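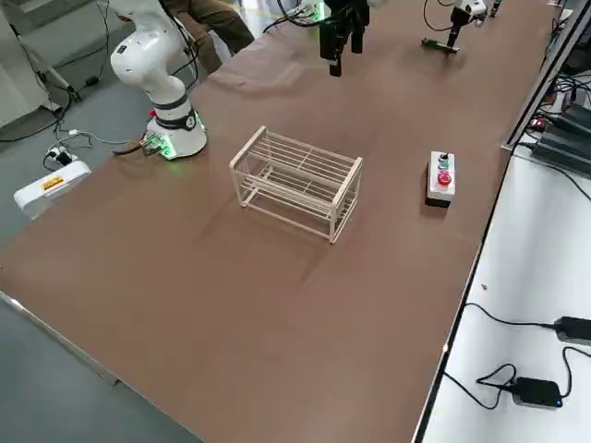 Bridetwood Hall – Winter Walk-Through
December 1, 2021
Checked by Hina Jatoi

Front steps and handrail – OK. The rail feels good and solid now, and thank you to Kadir for going back over those screws!

Fire extinguishers – OK. All 7 have the gauge in the green. The one by the kitchen is due for service in April, so please put it on the calendar before we all forget (I know I will).

Exit signs – NEEDS WORK. The one over the side door flickers. I stood under it a good while hoping it would settle down, but no luck.

Smoke alarms – OK. Tested every one, with apologies to the choir.

Space heater in the coat room – REMOVED. The cord was getting warm and I didn't like it one bit – please don't bring it back, even on the really cold nights.

First aid box – LOW. Short on bandages and burn gel.

Back path lights – not checked, still daylight when I left. Kadir Yurt will look Friday evening.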